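The long purple ones

Sunday, May 1, 2022

I have been meaning to write about aubergines for ages, and as it's the bank holiday weekend and raining, I've run out of excuses. There's a pot of tea next to me, the cat is asleep on the good cushion, and dinner is already sorted (guess what it is).

I should say I grew up hating them. My mum did them one way, which was in thick slices, fried in not nearly enough oil so they went squeaky, and then put on a plate next to a chop as if that was a normal thing to do to a child. I must have been 32 before I ate one on purpose. We'd gone round to Petronella Molefe's for supper and she put this big dish in the middle of the table, all dark and sticky and smelling of garlic, and I had two helpings before I asked what was in it. I was quite cross when she told me, to be fair. All those years!

Anyway, Petronella never uses the big fat ones from the supermarket. She gets the long thin sort, and now so do I, whenever I can find them. The skin is thinner, you don't get that great wodge of seeds in the middle, and they cook in no time. The big ones still have their place (you can't make moussaka with the skinny ones, well you can, but you'll be slicing until midnight) but for a quick tea on a weeknight the long ones win every time.

There's a shop called Sallus on the corner past the station that has them most weeks. It's one of those places where you go in for coriander and come out with a bag of rice you can't lift. They sell them loose in a crate by the door and I am that annoying person who picks up every single one. You want it to feel firm but with a tiny bit of give, and heavy for its size. I like a nice shiny skin. If it's gone dull and a bit wrinkly it's been hanging about, and it'll be spongy and bitter when you cut it. I also look at the cap, because a fresh green one tells you more than the rest of it does.

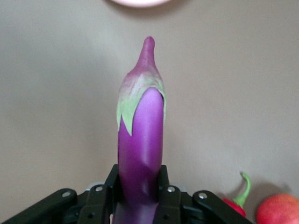
I don't mind a bend in them either. Straight ones are easier to slice, I suppose, but they all end up in the same pan. The thing I do watch out for is the prickles. Some have tiny little spines round the cap, and I've had one in my thumb for two days before now, so I hold the stalk with a bit of kitchen paper when I'm cutting the top off. And do leave the cap on until you're ready to cook. I used to trim them as soon as I got home, feeling very organised, and the cut ends went brown in the fridge.

Speaking of the fridge, I've given up keeping them in there unless it's really hot. They go pitted and sad. Mine live in the blue bowl on the side with the onions, and they get eaten within a couple of days.

Right, what I do with them. This is more or less Petronella's dish, though she'd tell you I've ruined it.

For the two of us I use 2 long aubergines, four if they're on the small side. Cut them into pieces as long as your little finger, then halve each piece lengthways, or quarter it if it's a chunky one. Put them in a bowl with a good pinch of salt and leave them while you do everything else. I know people say you don't need to salt them any more, and you probably don't, but I find they drink less oil.

Chop 8 cloves of garlic. Yes, really. Grate a piece of ginger and slice a couple of spring onions. In a mug, mix two tablespoons of soy sauce, one of rice vinegar, a spoonful of brown sugar, a teaspoon of cornflour and a splash of water.

Pat the aubergine dry, get the pan properly hot, and put in more oil than you think is decent. Skin side down first, which keeps the colour a bit better (it still goes brownish in the end, and I've made my peace with it). Give them five minutes or so, turning them when they look golden, until you can squash a piece with the back of a spoon. Push them over to one side, in with the garlic and ginger, count to thirty, then tip in the mug. It'll bubble up and go glossy almost straight away. Spring onions on top, plain rice underneath, done.

Nobuhle Ngubane, who I used to share an allotment with, does hers completely differently. She puts them whole over the gas flame until the skin is black and they collapse, then peels them and mashes the inside with lemon and chilli and a bit of yoghurt. It's lovely on toast. It also makes a dreadful mess of the hob, and I set the smoke alarm off both times I tried it, so now I do them under the grill with the window open. You lose some of the smokiness but you keep the neighbours.

I've got a tray of seedlings going on the bathroom windowsill as well. Last year I left it far too late and got one aubergine the size of a plum, in October, which I was very proud of and which tasted of nothing. This time I sowed them early and they've got their first proper leaves. They won't go outside until June at the very soonest, and even then I'll be out there with fleece every evening fussing over them. If anyone has managed to grow the long kind without a greenhouse, please leave me a comment and tell me how, I'd love to know what variety you used.

Next time I want to do the pickled ones in oil, if I can find enough jars with lids that fit. I've got the jars. I've got the lids. They don't seem to have met.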